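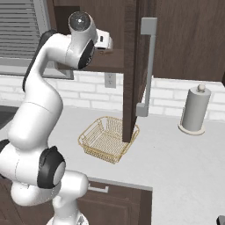

*Page last changed: 24 May 2019*

**Kollodik opens its kitchen teaching library to outside labs**

MASTLEY – Kollodik, which makes software for teaching robot arms by demonstration, is opening its library of simulated kitchen tasks to outside research groups. The library holds 2926 recorded demonstrations. Each one was made by a person driving a simulated arm through a household job from start to finish, using a hand controller.

The jobs are small ones. An operator reaches into a wall cabinet, moves food between a shelf and the counter, opens or closes a door, or sets something down in a basket. They were chosen by Barbara Sobczak, who runs the demonstration group at Kollodik, after several months of trials with a longer list.

"We started with whole meals, and that was a mistake," Sobczak said. "People got tired, and the recordings were full of waiting. A short task that someone can repeat cleanly is worth more to the people who train on it. Now the operator does one job, the room is reset, and the next one starts."

Operators hold a controller in one hand and watch the kitchen on a monitor. When the hand moves, the simulated arm follows. A trigger opens and closes the fingers. The software stores the position of every joint along with the views from the simulated cameras, so a training program gets both what the arm did and what could be seen while it was doing it.

Cabinet work takes the most practice. An open door hangs out over the counter and leaves less room for the forearm, and new operators tend to bring the hand in too low. Edmund Nowakowski, who trains the operators, has them spend their first 30 minutes moving the arm around the open door without picking anything up.
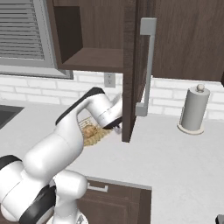 After that they begin recording. Nowakowski looks through each new operator's first session and marks the attempts that should be done again. Slow attempts are kept. Attempts in which the arm hits the cabinet are stored in a separate folder, which labs can ask for if they want to study errors.

"You can tell when someone has stopped thinking about the controller," Nowakowski said. "The wrist turns before the arm gets there. That's what we want in the recording, because that's how a person would reach for something."

The kitchens vary from one set of recordings to the next. Cabinet finishes, counters and small items are changed, and baskets come in more than one style. The position of the basket on the counter is changed as well, along with what is put in it. Bread is one of the more common items, and its rounded shape gives operators some trouble when they have to choose where to grip.

Kollodik also records from more than one viewpoint. Some cameras look at the counter from behind the arm, and others are placed low and close to the objects. Labs may train on a single view or combine them.

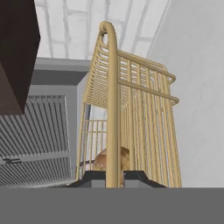 *Low view through the side of a wire basket in a simulated Kollodik kitchen.*

Two groups had early access. Rirnesow, a robotics company, used the recordings to prepare an arm for shelf work before teaching it further by hand. Lech Stępień, an engineer there, said the recordings cut down on the number of new demonstrations his team had to make.

"We still do our own teaching on the real arm," Stępień said. "But we aren't starting from nothing each time, and the file format was easy to read. We did ask for better notes on the camera positions, and those have been added."

The second group, at the Belhaj training center, used the hand controller with students who had never operated a robot. Wiesława Szulc, who teaches the course, said most of her questions to Kollodik were about the left-handed setup. A left-handed layout is included in the current version of the software.

**Getting access**

Research groups can apply by writing to the Kollodik data desk with the name of the group and a short note on the planned use. There is no charge for noncommercial work. Companies need a license, and terms are available on request.

The full library requires a 64-bit system. A smaller set with 2 kitchens is offered for groups that want to test their tools first.

**Press contact**

Czesław Tokarz, Press Office, Kollodik, Mastley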